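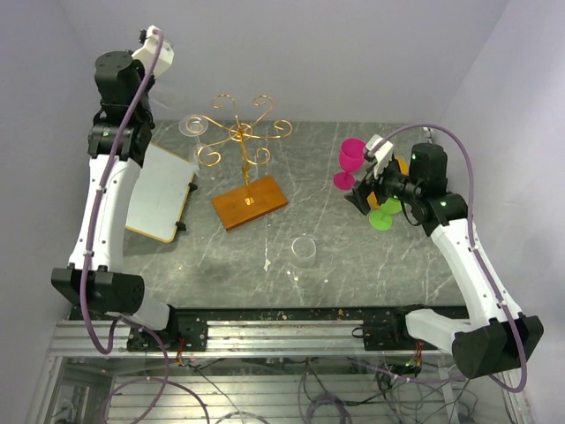 Stemware on a stone-look surface: notes on colored goblets

Jul 19, 2026

I have been meaning to write up the goblets for a while. I wrote about the shelf they live on last year, and two readers asked about the goblets themselves, which is fair, as they are the more interesting part. The magenta and the orange are the two I reach for most, so most of what follows comes from handling those.

Basic geometry first. A stemmed goblet is a bowl, a stem and a foot, and nearly every practical question about it comes down to the ratio between the bowl at its widest point and the foot. If the foot is as wide as the bowl, the thing is stable and slightly clumsy to store. If the foot is narrower, you gain shelf space and lose tolerance for bumps. I measure both diameters with calipers before I buy a second one of anything. The seller's listing usually gives height and volume and leaves out the foot.

Fill level matters more than people expect. An empty goblet has a fairly low center of mass because the foot is thick. Pour it two thirds full and the center of mass climbs into the bowl. I fill to just under half at the table and bring the bottle.

Grouping

When goblets stand in a cluster, the bowls touch before the feet do, or the feet touch before the bowls do, depending on the shape. You want the second case. Feet meeting on the surface make a dull click and no harm done. Bowls meeting at the rim is where chips start. With a mixed set you have to check each pair, and I did this once on paper and keep the sheet inside the cabinet door.

Picking one out of a cluster is a different exercise from picking one out of a row. In a row there is always an open side. In a cluster, the one at the back can only be reached over or between the others, and the stem is hidden for most of the approach. My rule is to take the nearest one first and work inward, even when the color I want is in the middle. Lift straight up until the foot clears the neighboring bowls, then move sideways. Most of my breakages, from the years when I kept a list, came from moving sideways too early.

Surface

Grey marble pattern with thin pale veins is a decent background for saturated color. Magenta reads clearly against it from any direction. I had oak before this and the orange more or less disappeared in the evening.

The drawback is the veining. Irregular diagonal lines are no use as an alignment reference, and I tend to set a table by eye, using grain or a seam as a guide. Now I use a folded placemat edge. Meinrad Hubmann, who has set more tables than I have, told me to use a length of string and remove it before anyone sits down. It works, but I keep losing the string.

Clear glass on a veined surface is also easy to miss. You see the veins through the bowl and your eye follows them straight past the rim. Colored bowls do not have this problem, and it is the main argument I have for them.

Washing

By hand, one at a time, with a towel folded double in the bottom of the sink. Hold the bowl while you wash the bowl, and hold the foot while you wash the foot. Twisting one end against the other puts all the load on the stem. I used the Mayrhofer brush with the angled head until the bristles splayed, and replaced it with one from Ekorow that has a softer tip and a handle slightly too short for the taller goblets.

I dry them upright. Upside down on a flat surface traps moisture and leaves a ring, and the rim is the thinnest part of the glass, so I would rather not stand it on anything — a rack with pegs is fine if you have room for one.

Storage

The Premden shelf inserts adjust in five positions. Position 3 clears my tallest goblet with a finger's width to spare, position 2 does not, and the printed guide gets these the wrong way round. I have marked the correct one in pencil.

Still to do in August: felt for the back row, and a second insert if Zomine restocks the narrow version. The wide one overlaps the hinge by a few millimeters and I am not cutting it down.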